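Listadari bench arms: can they do the dull work in a teaching lab?

Review by Mathis Huet

My first wish for a household robot was the same as everybody's: it should empty the dishwasher. I still don't have such a machine at home. At work, however, we had for most of August a pair of arms on loan, and the chores of a small chemistry lab are not so different from the chores of a kitchen. Glass must go from the wet place to the dry place. Things must stand where the next person expects them. Somebody must put away the beaker that was used for one minute.

The product is the Listadari two-arm bench set, rented to us through the dealer Delaunay in Terkdale. The rent is $2,817 per month, with delivery and a half day of instruction. I am the technician for three teaching rooms, and my interest was very limited: I wanted to know if I could leave at five with the benches in disorder and find them in order in the morning.

We gave the arms one bench with a black top and the glass we use every day. This means beakers, small dishes, an Erlenmeyer flask, test tubes upside down in their rack, a box of pipette tips and one pipette on its stand. I did not choose easy objects. Clear glass is known to be difficult for cameras, and on our black bench there is not much light coming back from it. I also left some clear liquid in the vessels, as students do.

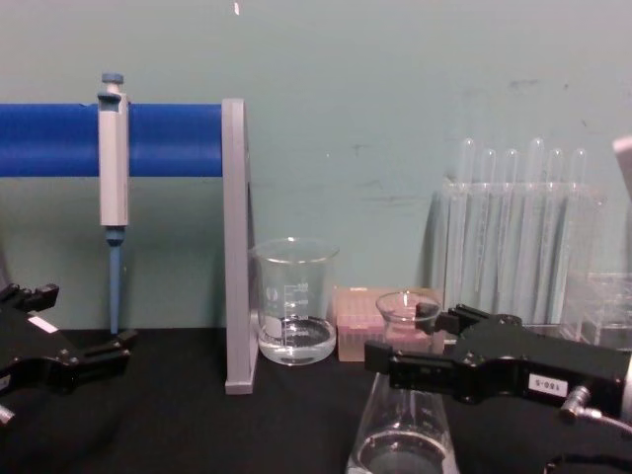
Setting up

The instruction was given by Solène Boyer from Delaunay, who was patient with my questions and did not promise too much. You show the arms the task by guiding them, several times, and the software makes a routine from it. For one routine, such as "take the small dish and put it on the drying mat", I needed most of a morning the first time and one hour when I had understood the method. The menus are in good order. The manual is a poor translation, and I say this as a person who writes in a foreign language himself.

The cables are my first complaint. Each gripper has a connector on the outside of the body, and the cable needs room to move. On a bench against the wall this is manageable, but you lose the corner where you would like to keep your notebook. Count with more space than the brochure shows.

How it handles glass

Better than I feared. The two fingers close slowly and the force can be set in small steps. With a small wide dish the grip is convincing – I put my hand under it the first day and stopped doing so on the second. In 269 attempts with dishes and beakers we broke one beaker, and this one was my error, as I had moved the drying mat after teaching the routine.

An empty beaker is no problem. A beaker with liquid on the bottom is a different story. The arm carries it well on a straight path, but when it must turn it goes at the same speed, and you see the liquid climb on one side. I reduced the speed by half and it was then acceptable. It was also so slow that my colleague Lerato Mathebula went for coffee, came back, and the beaker was still traveling.

Test tubes were the weak point. The rack is clear, the tubes are clear, and they don't all stand at the same height. For a person this has no importance at all. You put your fingers there and the fingers find the tube. The arms often closed beside the tube, or took it and touched the neighbor with the other finger. After one week I took the tubes out of the evening program. If your lab uses colored caps, your results may be better, we don't use them.

The pipette I never allowed them to operate. They can lift it from the stand and hang it back, with some luck. Hanging it back needs that the small hook comes over the bar, and a person does this without looking. The arms needed a very exact position, and if the stand had moved by a finger's width, the routine was finished.

The flask question

I want to spend a little more time on the Erlenmeyer flask, it shows best what you are buying. The neck is narrow and the body is wide. You must take it by the neck, or low on the body with much care. With the neck the arms are good when the flask stands free. In a normal bench situation it does not stand free. It is in front of the tip box, near the tube rack, and the gripper must come from the side without pushing anything.

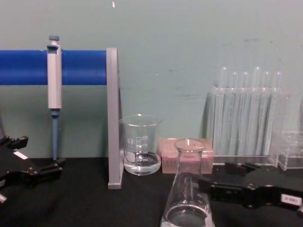

In our tests the approach was the part that took the longest. The fingers themselves are slim, the hand behind them is large, and it is the hand that knocks things over. I learned to leave a free lane on the right side of the bench. This helped very much, but notice what happened there: I was tidying the bench so that the robot could tidy the bench.

Vanderleia Moura, who teaches the evening group, found a better arrangement. She asked her students to leave the glass in fixed places, marked with tape. From then on the arms did the beakers and dishes with almost no failure. The students were now doing half of the chore, of course, and she remarked that they could as well have carried the glass to the mat.

Noise, cleaning, support

The noise is low, a kind of humming. The fingers can be wiped, but the body has many screws and edges where dust and drops stay. I would not use it near anything sticky. Support answers by e-mail within the day. Once I telephoned and was helped by Lionel Chevalier at Delaunay, who found my calibration mistake in roughly 12 minutes.

Compared with the Tondley

Two years ago we tried the single-arm Tondley. It is cheaper and faster to teach, but it cannot hold a vessel with one hand and do something with the other, so it can't even remove a lid from a box unless you fix the box to the bench. For putting things in a row the Tondley is enough. For a real bench I prefer two arms.

Would I rent it again?

For our lab, not this year. For the same money I can pay a student assistant for the evenings, who also does the tubes and sees that the tap is dripping. If you have one task which repeats all day, with the same vessels in the same places, the answer can be yes. I would ask for a trial with your own glass on your own bench before you sign, and I would bring the worst rack you have.

The left arm had a small delay on waking up, by the way. Delaunay says the update in preparation will correct it.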